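Fifty tries before lunch, then the arm gets a rest. At Kornthorpe's Casgate shop the job this February is plugs – USB, mostly – and each go is saved for the model to learn from. Bad ones too. Six people on shifts, one arm, printed fingers that wear out faster then anyone planned.

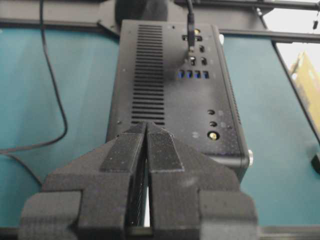
Huguette Marchal would keep even more of the misses. A clean run teaches very little, she says, and the old Guérin set had almost no recoveries in it.

So they stay in. Shift ends at 8, files go up overnight, new start positions by morning.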